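Ticket 346: Small plank table, play corner, wobble and things sliding off
Status: Open (reopened)
Priority: Low, then Medium, now Low again
Opened by: Fiona Haldane
Location: Lennox building, ground floor
Item: Cevier square table, light wood, plank top

Original report

The table leans. Put anything round on it and the thing sets off for the front edge with great purpose. The toy frying pan has been on the floor twice this morning and the cup more often than that. I have tried folding up a napkin and putting it under one leg, which is the full extent of my carpentry training. The napkin made it lean the other way.

Please could somebody look at it before the play kitchen becomes a play floor.

Reply from Facilities

Thanks for your ticket. Have you tried moving the table to a level surface?

Reply from F. Haldane

I have one floor. It is the floor I was issued. The big table beside it stands perfectly straight on the same floor and has never given me a moment's trouble, so I'm inclined to blame the small table.

Facilities log, 2023-02-10

Went over with a level and a bag of felt pads. Findings:

Floor is level enough. There's a slight dip by the door, but the table isn't by the door.

Table frame is square. Top boards are tight, no rocking boards, seams all fine. A few small marks near one front corner, old, not worth sanding.

One leg is short. It has lost its foot. The other 3 legs still have the original Brokanico screw-in feet, two of them wound out as far as they go, presumably by a person with a theory.

Removed one napkin, folded into nine layers. Respect.

Wound all the feet back in. Fitted a spare foot from the Bralov box to the bare leg. It's the wrong color and nobody will ever see it. Checked with level both ways, bubble in the middle.

Put the usual things back on top for a test: cup at the back left, frying pan in the middle with the handle to the front, sponge at the front left, snack bar over on the right. The snack bar isn't part of the play set. I was told it was "for weight." 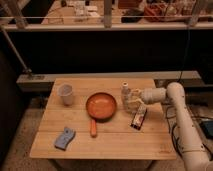
Cup, pan, sponge and snack bar on the tabletop, in both pictures.
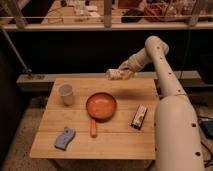
Follow-up from F. Haldane

Much better, thank you. The pan now stays where it's put, and so does the cup unless it's helped.

Two small things. First, if I lean on the front right corner there is a click. It doesn't move, it just comments. Second, the sponge. I know sponges aren't Facilities, but it was bought in December as part of the washing-up set and it has gone a bit wavy along the edges. Is there a budget line for that? I'm asking in the spirit of hope.

Facilities reply

The click is probably the Bralov foot settling in its thread, as it's a slightly looser fit than the proper one. Steps to try, in this order:

1. Take everything off the top. Cup included.

2. Tip the table onto its side on something soft. Two people, please. It's not heavy but it's awkward, and last year's ticket about the toe is still open.

3. Turn the odd-colored foot clockwise until it stops. Finger tight. Do not use the pliers from the craft drawer.

4. Stand it back up and lean on each corner in turn. If it clicks in only one place, tell us which. If it clicks everywhere, stop leaning on it.

5. Put the things back. The pan is your best tester, handle toward the front edge. If the table's off again it'll swing round and tell you.

On the sponge: there isn't a budget line. There is a drawer in the supply room with sponges in it, and I've never been asked to count them.

Follow-up from F. Haldane

Did steps one to five. Step 2 took longer than advertised. The click is gone from the front right corner and has turned up at the back left, much quieter. I moved the cup off that corner and then moved it back, having decided that I wasn't going to arrange a tea service around a noise.

The snack bar has been eaten. Table still level without it, so you can cross that off the list of structural parts.

Facilities log

Proper Brokanico foot on order. The supplier only sells them in bags of up to 2000, so I've asked whether they'd consider selling us one. Waiting to hear. Ticket stays open until the foot arrives and the click has been seen to.

Please don't put the napkin back.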